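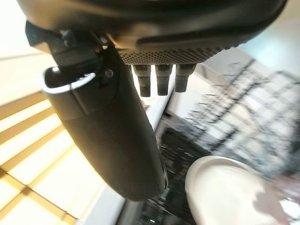
Wrist view with a round white dish at lower right.

We Log the Wrong Failures
By Leena Oksanen
January
2 min read

The fault that cost us the most last winter never raised an alarm. On the Lahtinen test cell, a two-handed robot was moving bowls between a sink and a dishwasher. Joint torques stayed in limits. The controller recorded 174 completed transfers, and 12 of them ended with a bowl on the floor.

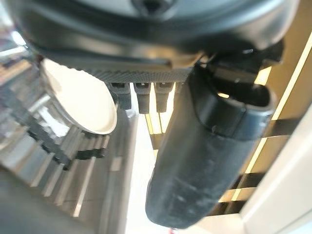 A white dish below the housing, with the rack behind it.

The cause was slip during handover. The left hand released on a position signal – the right hand was where it should be – and no check was made that it carried any load.
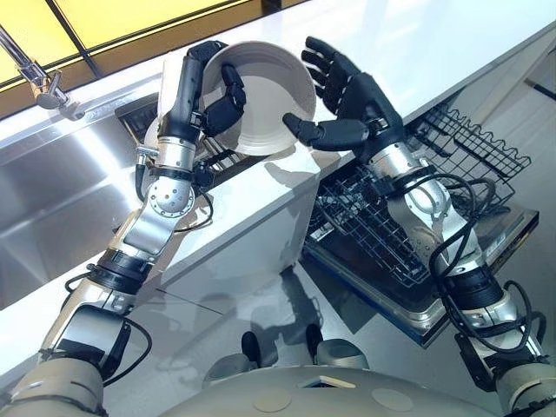
A release should depend on measured force at the receiving hand. Leena Nurmi proposed this at the first design review and was told it would slow the cycle. It does, by a fraction of a second. I consider that a fair price in a kitchen where people walk barefoot.

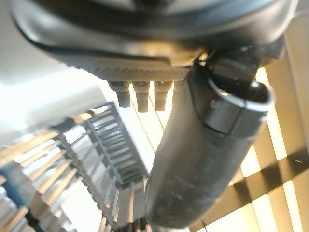

Vendors quote mean time between faults, and a figure of 2,000 hours looks good on a data sheet. It counts only what the machine noticed. Buyers should ask for dropped objects per thousand transfers, counted by a person, and should refuse delivery without it.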